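We're looking for a safety tester to join our little group at Fundham, and because the reason for the job is a fault, I'd like to tell you about the fault before I tell you about the hours.

Back in December a gripper closed when its operator had let go of the trigger. It pinched Amos Delacroix across two knuckles (he's fine, and has been very good about it), and we stopped everything that afternoon. Going back through the logs, we found 281 sessions where the jaws had lagged or moved late, and we should have caught it much sooner.
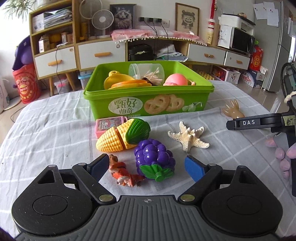

The fault lives in the release, when the fingers are meant to open and stay open, and it seems to depend a great deal on what they last held. So you'd be spending your days with ordinary household odds and ends, picking up and putting down a toy fox, a plastic corn cob or a knobby dried starfish, over and over, and writing down anything that feels wrong in the hand - even if it only happens once. We've planned 534 trials to begin with, and I won't pretend they're all thrilling!

You don't need an engineering degree. A background in physio, nursing, a trade or lab work would suit us nicely, and so would plain patience. You do need to be comfortable telling people to stop, including me.
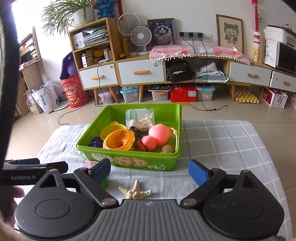
Noemi Obi would add that the stop rule is the part she'd want to know about if she were applying: any tester can call a halt, and the work stays halted until the tester is satisfied. She has used it twice herself and got a cup of tea both times.

It's a part-time role, Thursday plus one other day of your choosing, with paid training and a proper break every hour. To apply, send a page or so about yourself to Sharon Mabula at Fundham, and please mention any hand or wrist injuries so we can organise the work around you.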